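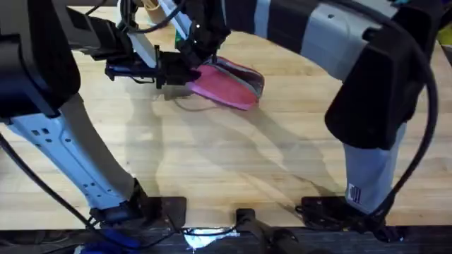

Guides > Home care > Wooden tables

How to oil a solid wood table top

1,242 shares | 14 comments

An oiled table needs a fresh coat once or twice a year, more often if it gets heavy use. The job takes a morning of work and then a day or so of leaving it alone. These steps are for solid wood with an oil finish. If your table is varnished or lacquered the oil will sit on top and stay sticky, so check first. Put a drop of water on the surface and leave it for ten minutes. If it darkens the wood, the old oil has worn thin and you can carry on. If it stays as a bead, the table either has a hard finish or doesn't need doing yet.

What you need

Hard wax oil or Danish oil, a small tin
Sandpaper, 120 and 240 grit
A cork sanding block
Lint-free cotton cloths
White spirit
Gloves and a dust mask

Clearing and cleaning

Take everything off the table and wipe it down with a cloth wrung out in warm water and a very little washing-up liquid. Go over it again with plain water. Let it dry overnight. Wood that feels dry to the hand can still be damp in the joints between planks, and oil won't go in properly there.

Old candle wax comes off with a plastic scraper. Finish with white spirit on a rag.

Sanding

Start with the 120 grit and go with the grain the whole way, end to end. Sanding across it leaves scratches that only show up once the oil is on. Keep the pressure even and don't dig at a single mark, or you will make a dip. Ring marks usually go after a few passes. Deep black stains are often iron in the wood and need oxalic acid, covered in a separate guide.

Change to 240 grit for a second, lighter pass. Vacuum with the brush head, then wipe with a cloth barely damp with white spirit. Wait until the smell has mostly gone.

Oiling

Stir the tin, don't shake it. Pour a small amount onto a cloth and work it along one plank at a time, thinly. After 15 minutes wipe off whatever has not soaked in – this is the step people skip, and it is why tables end up tacky. Leave for the time on the tin and put on a second coat the same way. Do the underside too if you can turn the table over. It helps stop the top from cupping.

Keep the windows open. Room temperature is fine. In a cold garage in March, the drying time can double.

Used cloths

Oily rags can heat up and catch fire by themselves. Lay them flat outdoors to dry, or soak them in water, before they go in the bin. Never leave them screwed up in a bucket.

Afterwards

You can put light things on the table after a day. Avoid hot pans and wet glasses for a week. Wipe spills as they happen and use a mat under plant pots.

Text by Vlasta Vlček, checked by Branislav Ondrejka

Hovel uses cookies to remember your settings. Accept | Manage choices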